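Kitchen Swap Table Returns to Yorath Hall

The kitchen swap at Yorath Hall is open again from March, in the mornings until 13:00. People can bring clean dishes, strainers and small tools which they do not use anymore, and take home something else for free.

Last season 42 households took part, said the organizer, Shufen Xie. "Plates go first, always," she said. "A good colander waits a little longer, but it also finds a home."

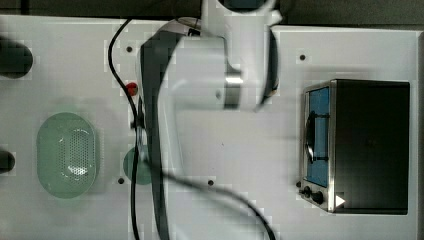 Knives and glass jars are not accepted this year. Questions about larger items can be left for Rizwan Siriwardena at the front desk.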